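亚克力盒子的抽屉到底该怎么开

厨房、工作台、梳妆台，凡是有抽屉的地方，最后都会冒出一只透明亚克力收纳盒。我家有四只，没有一只是我记得自己买的。本页这一期讲怎么收拾、怎么擦、怎么开，顺带讲讲 Provuneo 最近上架的那套手持夹爪租用服务，我租了一个月，钱是自己掏的，所以说话可以难听一点。 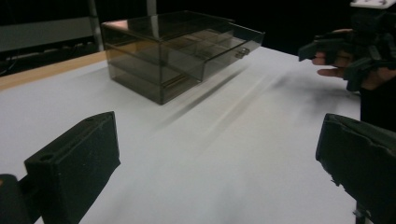
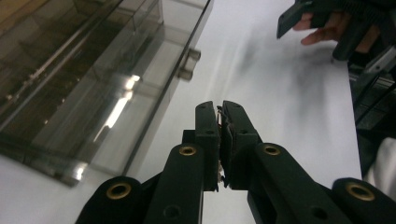
烟灰色亚克力盒，手持夹爪，白桌面。

先说 Provuneo 卖的是什么。它不卖机器人，卖的是“把你家的活儿录下来”的一整套东西：一对手持夹爪，一个充电底座，一张印得很厚的任务卡，外加一个上传录像用的账号。你握着夹爪干家务，夹爪上的相机把过程录下来，攒够了，他们拿去训练，回头给你一份“家务动作报告”，并承诺将来你要是买了他们合作方 Sosska 的桌面机械臂，它会比别人家的更懂你家的抽屉。将来是哪一年，合同上没有写，我翻了两遍。

月租 300，押金另算。箱子是三月里送到的，早上八点按的门铃，我穿着睡衣签的字。

下面分两部分，前一半是给所有人看的亚克力盒子使用心得，后一半是给打算租这套东西的人看的。只关心抽屉的读者看完前一半就可以去做饭了。

一、摆盒子

亚克力盒最大的敌人是滑。桌面越光，它越爱跑，你拉抽屉，整只盒子跟着你走，像牵狗。徒手的时候你会下意识用另一只手按住盒盖，自己都不知道按了。换成夹爪以后这个本事就没了，我头一天拉了一下午，盒子从桌子这头散步到那头。

办法有几种，我都试过：

盒底四角贴透明硅胶脚垫，直径小一点的那种。贴之前用酒精棉片擦桌面没用，要擦的是盒底，很多人擦反了。别用酒精擦亚克力的正面，尤其是切口和粘接缝附近，会起细小的银纹，起了就回不去。盒底那一小块我认了，反正朝下，介意的人用温肥皂水，晾透再贴。

下面垫一张防滑网，就是抽屉里垫碗碟的那种，剪得比盒底小一圈。露出来的话很难看，而且会攒面包屑。

往下层放点重的。我放了一把老式订书机和两卷铜线，立刻稳重了许多。

双面胶不推荐。粘得牢的揭不下来，揭得下来的粘不牢，中间那种我还没遇到过。

二、开抽屉

亚克力抽屉没有滑轨，塑料蹭塑料，靠的是公差和运气。发涩的时候，绝大多数人会去拽，一拽就歪，一歪就卡在角上，再一使劲，东西全飞出来。正确的做法是先往里推一点点，让它回正，再匀着劲往外带。推那一下很短，短到别人看不出来，可就差这一下。

如果还是涩，拿一截白蜡烛在抽屉两侧底边上各抹一道，抹完用纸巾擦到看不见为止。不要喷油。喷油当天很顺，一个星期以后你会得到一只粘满猫毛的抽屉。没有猫的人家，粘的是别的，来源不明。

拉手如果是粘上去的小块亚克力，往正前方拉，别往上提。胶最怕的就是往上撬的劲。掉了也别拿瞬间胶去补，会在周围熏出一圈白雾，比掉了还显眼。买亚克力专用胶，用细针管沿着缝走一遍，静置过夜，第二天再去碰它。我每次都忍不住当晚就去碰。

三、擦盒子

灰尘先吹后擦。干布直接上去，等于拿灰尘给盒子抛光，方向还是反的。深色的盒子比全透明的显脏，指纹也明显，商家说茶色灰色“耐看”，意思是站远了耐看。

用超细纤维布，拧到不滴水，顺着一个方向。玻璃清洁剂看成分，含氨的不要用。划痕浅的，用一点塑料抛光膏，打圈，耐心，听完一整张唱片。牙膏也行，只是擦完以后盒子闻起来像刚起床。

盒盖带合页的，合页那一圈最容易藏水。擦完把盖子开着放一会儿，别急着合上。金属件旁边如果已经有锈水印，用棉签蘸白醋点一下，马上用清水带走。

四、上层放什么，下层放什么

我的原则很简单，常丢的放上面。上层浅，放得下螺丝刀头、回形针、备用钥匙、那种谁也不承认是自己的小六角扳手。下层深一些，放整卷的胶带、测电笔、电池。电池分新旧两边，中间用一片硬纸板隔开，写上字。不写字的隔板等于没有隔板，三天以后你会站在那儿一节一节拿舌头去试，别试。

厨房用的话，别放在灶台旁边。亚克力怕热，热锅盖搁上去会塌出一个很圆的坑。我有一只盒子就是这么变成艺术品的。茶包、牙签、封口夹都合适，香料不合适，味道会进塑料，孜然尤其执着。

五、好，说夹爪

Provuneo 的任务卡一共 39 张，每张一件小事：开抽屉，关抽屉，把胶带放进去，把胶带拿出来。第一次读觉得侮辱智商，第三天开始觉得侮辱的是手。人的手指会滚、会捻、会用指腹刹车，夹爪只会开和合，别的全靠手腕和肩膀补。你会忽然发现自己这辈子都没有认真开过一个抽屉。

几条经验，任务卡上没写，或者写了但字太小：

先别抢速度。说明里建议每个动作做 6 遍，前两遍当热身，废掉也不心疼。

夹小东西之前把手腕放低，爪尖贴着桌面过去，比从上面往下扎好使。薄片类的，比如卡片、垫片，先推到桌沿，露出一点再夹。

两只手要分工。一只扶，一只拉，扶的那只先到位，拉的那只再动。两只一起冲过去，会在抽屉前面打架，声音很大，猫会走。

夹拉手的时候夹浅一点。夹太深，爪子顶着抽屉面板，你以为自己在拉，其实一半的力气在推，跟自己较劲的样子还全录下来了。

桌面收干净。不相干的杯子、收据、橘子皮，统统挪走。我有一段录像被系统退回，理由是“目标物体不明确”，画面里有三样东西，我自己也不太明确。

灯光从两边来。亚克力反光厉害，顶灯正对着盒子，盖子上会出现一条白道，正好压在要看的地方。把盒子转一个角度比搬灯省事。

手酸了就停。第一天我逞能，干了一整个下午，晚上拿筷子夹花生米，夹一颗掉一颗，家里人以为我在表演。

六、客服和他们的培训课

租金里含一节线上课，讲课的是 Omprakash Sachdeva，语速快，脾气好，手上那对夹爪用得跟长在身上似的。他当场用夹爪给茶包拆了线，绕回去，又放进盒子。我问他练了多久，他说别问。课的后半段讲怎么判断一段录像能不能用，这部分是真有用，比任务卡强：开头手要在画面外面停一下，结尾东西要放稳了再松，中间掉了就掉了，捡起来接着做，别剪。掉了再捡，人家说也有价值。我听完心里舒服了许多，我的录像里价值非常高。

售后在另一个部门。我的左手夹爪第二个星期开始合不严，留一道缝，名片都夹不住。写信过去，回复的人叫 Salvador Vilela，让我检查连杆上的螺丝。我检查了，松的。拧紧以后好了。他接着问我之前有没有摔过，我说没有。摔过一次，地毯上的，我认为地毯不算。

维修配件由 Neves 供货，爪尖的垫片可以单买，寄过来用了六天。爪尖是消耗品，边上磨毛了就换，磨毛以后夹亚克力会打滑，还容易在盒子上留道子。这一条请务必放在心上，我那只盒子的正面现在有一道，长短和我的自尊心差不多。

七、值不值

要看你图什么。图收纳，不值，一卷防滑网几块钱就解决了。图将来有机械臂替你开抽屉，也别急，先问问自己一天开几次。我记过一天，数目不好意思写。

图个新鲜，或者家里有闲不住的中学生，那是合适的。还有一种人也合适，就是本来就打算把全家抽屉收拾一遍、但一直没有动力的人，比如我。任务卡逼着你把每只盒子都腾空一次，腾空了才知道里面有什么。我找到了一把找了两年的卷尺，以及另外三把替它买的卷尺。

同类的还有 Rernora 家的，按年收费，366 一年，看着便宜得多，但只给一只夹爪，扶盒子那只手得自己想办法。我朋友租的就是这一款，她的办法是拿字典压着。录像里每一段都有那本字典，将来训练出来的机械臂，可能会先去找字典。

报告我上个星期收到了，四页，彩色。里面说我“关闭动作完成度高，开启动作存在犹豫”。这句话我太太拍了照，发到了家庭群里。

八、退租之前要做的几件事

充电底座的线要缠回原来的样子，不然扣清洁费，说明书最后一页有图。

爪尖上粘的蜡和胶擦干净，用橡皮就行，绘图用的那种软的。

把录像过一遍，桌上有信件、药盒、孩子作业的，在账号里申请删除，删除按钮在“设置”下面的“其他”里面，藏得很深。

硅胶脚垫别跟着箱子寄回去。我寄回去了一只，现在有一只盒子是三条腿。

下期讲不锈钢水槽的水垢，以及柠檬酸到底该放多少。有读者来信问竹砧板发黑，也一并放在那一期。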